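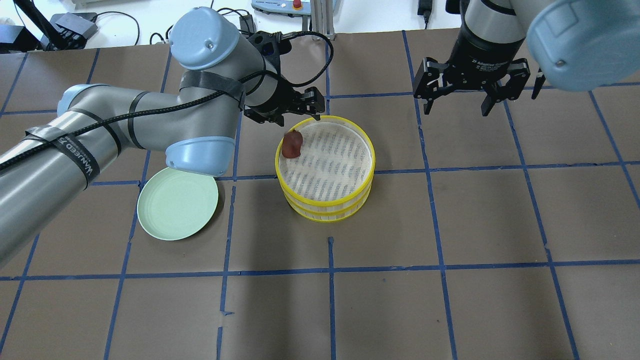 Oltach is a two-arm tabletop cell, supplied as a kit or as a hosted service, for teams that need recorded manipulation data and repeatable trials on small household objects. It is sold by Calloway and assembled at our Gokon workshop. The questions on this page are the ones that reach the support desk most often. Where an answer depends on the work surface, assume the standard covering of brown paper marked out in squares with blue painter's tape; a round plate or a two-tier steamer basket can then be placed against the tape lines and put back in much the same position for the next trial. Last revised Saturday, January 30, 2021.

GENERAL

What is supplied in the kit?

Two arms, two two-finger grippers, the control box with emergency stop, power supplies, the cable set, the table frame, and a licence for the Drosumon recording software. Paper and tape for the first month are in the accessories carton. The computer is not included. The minimum specification is in the installation guide.

Can I buy a single-arm version?

No. The calibration routine in Drosumon uses both arms, and the table frame is drilled for two bases. You may run a task with one arm parked, and many customers do.

What is the difference between the kit and the hosted service?

With the kit, the cell stands on your premises and your staff operate it. With the hosted service, the cell stays at Gokon, our operators run your task from a written protocol, and you receive the recordings. The hardware is the same in both cases.

Is the cell suitable for production work?

No. It is laboratory equipment. It has not been assessed for continuous unattended running and should not be used for packing or sorting goods for sale.

WORK SURFACE AND OBJECTS

Why paper and tape?

Paper is matt, cheap and quick to replace. Tape can be moved when a task changes. We tried a printed mat in an earlier version, but it curled at the corners and reflected the overhead lights.

How accurate does the tape grid have to be?

Not very. The grid is a placement aid for the operator. The arms do not read it, and the software takes its positions from the calibration routine. Crooked strips or small gaps where two pieces meet have no effect on arm motion. If your protocol calls for placement to a finer tolerance than a cell of the grid, use a template.

Do trained models come to depend on the tape?

They can. A model trained entirely on one layout may perform worse on a bare table. We advise changing the layout at least once in a collection, and recording part of the set with no tape at all. Note the change in the session log so that the recordings can be separated later.

Which objects can the grippers handle?

Small rigid objects give the least trouble: toy food, cups, lids, blocks. Soft objects can be gripped at reduced force. Thin flat items lying on the paper are difficult, and plates should be picked up by the rim. Wet or greasy objects are not supported.

Can an arm pick from inside a container?

Yes, provided the container is wide enough for the fingers and the wrist can approach from above. An open basket or shallow bowl is straightforward. For deep containers, check clearance with the fingers fully open before the first trial - the linkages on an adaptive gripper spread wider than the fingertips, and it is usually the linkage that touches the wall.

Can both arms work on the same object?

Yes. Handover and hold-and-lift tasks are supported. Drosumon applies a keep-out distance between the two wrists by default. It can be reduced in the task settings, but not switched off.

Do you supply the objects?

A starter box is available at extra cost. Contents vary by batch, so please do not write a protocol around a particular item in it. Customers who need identical objects across several sites should buy their own and keep spares.

RECORDING AND DATA

What does Drosumon record?

Joint positions, gripper opening, commanded motion, camera streams and operator notes. Each trial is saved as a separate file with its own start and stop time. Failed trials are kept unless the operator deletes them, and we recommend that they are kept.

How many trials can be collected in a hosted order?

The standard hosted order is 2,000 trials of one task. Smaller orders are accepted at a higher price per trial. The largest single order completed so far ran to 3,357 trials and was delivered in two parts.

How is a trial judged a success?

By the rule in your protocol. The operator marks each trial as pass, fail or void. "Void" is for trials spoiled by something outside the task, such as a dropped network connection or an object set down in the wrong square. Please write the pass rule in plain terms. "Item released inside basket, basket not displaced" is a usable rule. "Item placed well" is not, and will be sent back.

Who checks the recordings?

Kanyarat Chareonsuk manages review for hosted orders. Her team replays a sample from every session and compares the operator's marks with the protocol. If the disagreement rate is above the agreed limit, the whole session is reviewed. The results are included with the delivery.

Who owns the data?

The customer. We keep a copy for the support period and then delete it. We do not train on customer recordings.

Can I export to another format?

Yes. The export tool writes open formats for video and tabular data. Export is slow on long sessions. A test session of 731 trials took most of a working day on the minimum specification computer, so it is best left to run overnight.

INSTALLATION AND UPKEEP

How much space is needed?

Allow clear floor on three sides of the table, with the rear used for the control box, power adapters and cabling. The emergency stop must be within reach of the operator from the normal working position. If your bench layout puts it out of reach, order the extension lead.

How should the arm cables be routed?

Along the outside of each arm, held with the straps provided. Leave a free loop at the wrist. A cable strapped tight across the wrist will pull out or fail after repeated rotation. After fitting, move each joint slowly through its range and watch for snagging.

May I use my own straps?

Yes. Any soft hook-and-loop strap of similar width will do. Do not use cable ties, which can mark the housing and cut into the cable sleeve.

How often is calibration needed?

At the start of each day, after any collision, and whenever a gripper has been removed. The routine takes roughly 12 minutes. Remove all objects from the table first.

An arm has stopped and will not resume. What should I do?

Check the emergency stop. Twist to release it, clear the fault in Drosumon, then move the arm to its park position at low speed. If the fault returns at the same point in the motion, look for a cable under tension before calling support. That is the cause in a large share of the calls we receive.

The gripper opens by itself during a lift. Is it faulty?

Possibly, but check the task settings first. A force limit set for soft objects and carried over to a heavier one gives the same symptom. If the limit is correct, reseat the wrist connector and repeat the lift with a test block.

Can I change the fingertips?

Yes. Two sets are supplied, flat and ribbed. Record the change in the session log and recalibrate.

ORDERS AND SUPPORT

What is the delivery time?

Kits ordered now are due to leave Gokon in April. Hosted orders are scheduled once the protocol has been agreed, and the start date is given in writing at that point.

Can I see a task tried before ordering?

Yes. Send us the objects and a short protocol, and we will run a feasibility session on a hosted cell. You receive the recordings, the session log and a note of any step that could not be completed. The fee is deducted from a later order. Objects are returned only if return postage has been paid.

Does the warranty cover collisions?

It covers arm and gripper faults for the first year. Damage from a collision is covered only if the default speed and keep-out limits were in force. Drosumon stores these settings with each trial, and we will ask for the file.

Is training included?

One remote session is included with each kit. On-site training is quoted separately. Hosted customers do not need training, but may watch a live session by arrangement.

How do I contact support?

Use the form in the customer area and attach the session log. Please give the software version and the arm concerned, left or right as seen from the operator's side of the table. Reports without a log are answered, but take longer.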